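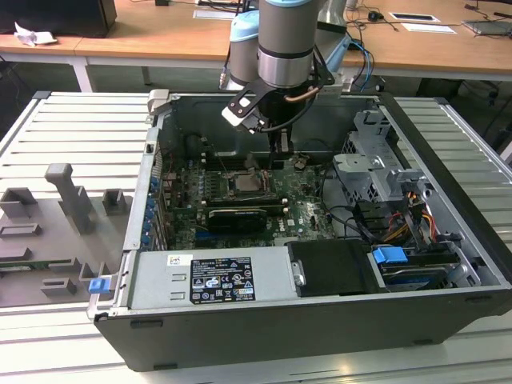
4. Backup Features and Reader Retention

4.1 Background

Publishers of monthly superhero comics have long used the backup feature, a short second story printed after the lead, to introduce characters who do not yet carry a title of their own. The practice raises the page count and often the cover price. Whether it also holds readers has mostly been argued from sales estimates, which record what shops order and say little about what buyers read once they have the issue at home. Joshi's earlier survey of letter columns took a different route and coded reader comments by the story they referred to. The present section applies the same coding scheme to subscription records and reader diaries for two series, Cirell and Maurya, both issued by the same small publisher.

The two series were chosen for their similar format. Each ran a 20-page lead story in every issue. Cirell carried a backup feature, Bolum, beginning with its seventh issue; Maurya carried no backup at any point in the study period. Both had one writer throughout. Cirell changed pencillers once, in its December issue, and this change is treated as a possible confound in Section 4.4.

4.2 Sample and Procedure

A total of 809 mail subscribers received an invitation with their regular issue. Of these, 303 returned a completed consent form and at least one diary sheet. Three respondents gave the same household address as another respondent and had plainly shared a single copy; their sheets were removed, leaving 300 readers for analysis.

The diary sheet was a single folded page. For each issue, readers recorded the order in which they read the stories, whether they finished each one, and whether they planned to buy the next issue. An open box asked for the main reason behind that plan. Sheets were returned by mail until Sunday, February 14, 2021, after which no further material was entered.

Open responses were coded into five classes: lead story, backup story, art, price, and habit. The class "habit" covered answers such as "I have the whole run" and "always get it," which named no feature of the issue itself. Two coders worked separately and then met to settle differences. Most of these concerned the line between art and story, as in the answer "the big fight looked great but went nowhere," which was finally entered under both classes.

Figure 4 gives the order of analysis. Tables are placed in the appendix.

Figure 4. Order of analysis for the diary data: (a) removal of shared copies; (b) sorting by series; (c) coding of open responses; (d) comparison of stated plans with renewal records.

4.3 Results

Readers of Cirell named the backup story as a reason to continue more often than they named the lead. The difference was largest in the first two issues to carry Bolum and narrowed afterward. Readers who had joined the subscription list before the seventh issue were more likely to answer under "habit," and their answers changed little when the backup was introduced.

Reading order was less stable than expected. A sizable group of Cirell readers turned to the back of the issue first. These readers finished the backup in nearly every case but left the lead unfinished more often than readers who began on page one. In the open box, several wrote that they had bought the issue for Bolum and regarded the lead as something to get to later. One respondent cut the backup pages out and kept them in a separate binder -- a practice the diary sheet had no field for, and which was recorded in the margin.

Stated plans and renewals did not match closely. Readers who gave the backup as their main reason were firm in their plans to continue, yet they let subscriptions lapse at a higher rate than the "habit" group. The same gap was present in the Maurya data for readers who named a single storyline as their reason. In both series, lapses were grouped near the end of a story arc.

Price was named seldom, even though Cirell raised its cover price when the backup began. Subscribers paid in advance at the old rate and may not have noticed the increase until renewal.

4.4 Discussion

The results give partial support to the view that a backup feature brings in attention that the lead does not share. A reader drawn by one character reads that character's pages and may treat the rest of the issue as surplus. For a publisher planning to move the character into a separate title, this is a workable outcome. For the parent series the benefit is less clear, and it appears to end when the backup does.

The change of penciller on Cirell complicates the comparison. Answers coded under "art" rose in the December issue, with favorable and unfavorable comments in similar proportion, and some readers who lapsed afterward gave the new artist as their reason. These cases were kept in the sample. Removing them lowers the lapse rate for both the backup group and the habit group and does not change their order.

Mail subscribers also differ from readers who buy in shops, where an issue can be looked through before purchase. The shop chain Eltotov agreed to supply counter sales for both titles, broken down by issue. Those figures are treated in Section 5, together with the first issues of the separate Bolum series.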